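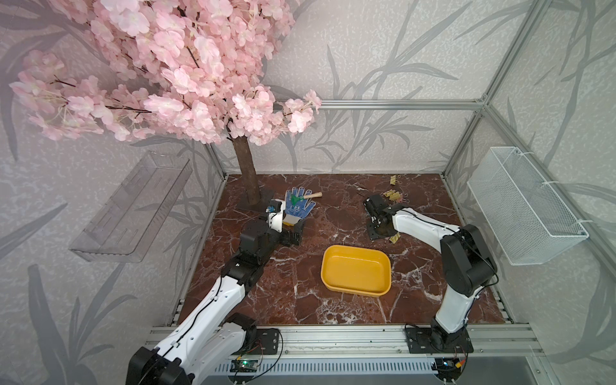 Gerkberg Cloth Party Set
Item no. 3729
Sold by Javellow

The Gerkberg set replaces the paper and plastic you would buy for a child's birthday at home. Everything in it can be washed, folded and put away until the next party.

What's in the set
6 cotton napkins
6 cotton place mats
1 tablecloth, seats six children
1 string of cotton bunting, 28 flags
1 drawstring storage bag

The napkins and mats are undyed. The bunting comes in mustard or plain, and both colors have the same item number, so please choose at checkout.

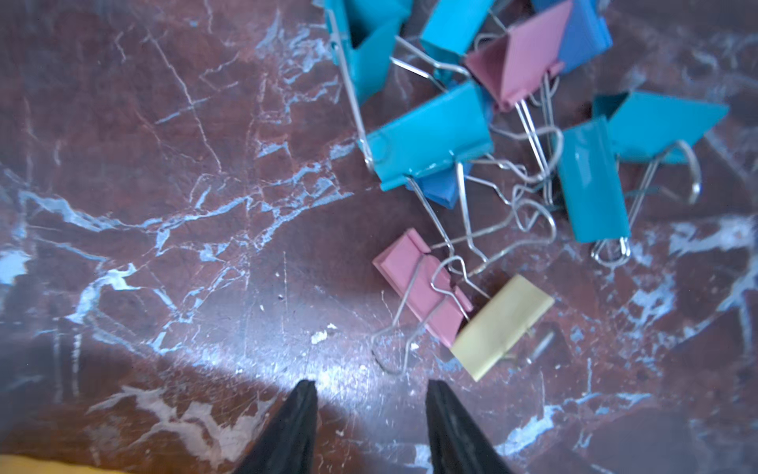
R. Toivonen
Product Editor, Javellow

Updated 6 August 2022

Wash the cloth pieces before you use them. Cotton shrinks a little the first time, and we cut the tablecloth slightly long to allow for it. Frosting and fruit juice should be rinsed out in cold water the same day. After that a normal warm wash is fine. Hang the bunting to dry, as the tape can twist in a dryer.

The storage bag is new. Sets sold before January came in a cardboard sleeve. If you have one of those, the bag can be ordered by itself.

Extra napkins are sold in pairs under the name Nitik. They are the same cloth and the same size as the ones in the set.

Returns are accepted for 45 days on unwashed sets. Orders ship in a paper mailer with no plastic tape. Bunting can't be returned once the string has been cut.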